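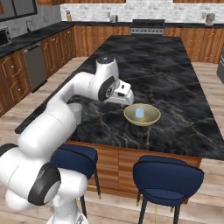

Why Is the Sea Salty?

If you have ever swallowed a mouthful of seawater, you know how bad it tastes. River water does not taste like that, even though rivers run into the sea all day and all night. So where does the salt come from?

Most of it starts out in rocks on land. Rain is a tiny bit acidic. When it lands on rock, it slowly wears the rock away and picks up small amounts of minerals. The rain runs into streams, the streams run into rivers, and the rivers carry the minerals to the sea. There is so little salt in a river that you can't taste it.

More comes from the sea floor. In some places water sinks into cracks, gets very hot, and comes back up carrying minerals from the rock below. Underwater volcanoes add some too.

The sun warms the top of the sea, and some of the water rises into the air as vapor. The salt stays behind. Over millions of years, a lot of salt has built up.

Is the sea getting saltier? Not by much. Some of the salt settles on the bottom and becomes part of new rock.

Rattana Klinhom measures salt in the water near Flernside. She lowers a bottle on a cable, closes it deep down, and pulls it up. On Friday mornings she tests the water at 9 different depths. Near the river mouth, the top layer is less salty than the water under it, and in September, when the river is low, the difference is smaller.

Try it yourself

Stir a spoonful of salt into a cup of warm water. Pour a little onto a dark plate and leave it on a sunny windowsill for 3 days. Look at what is left on the plate.

Words to know

Mineral: a solid material found in nature, such as salt.
Vapor: water in the form of a gas.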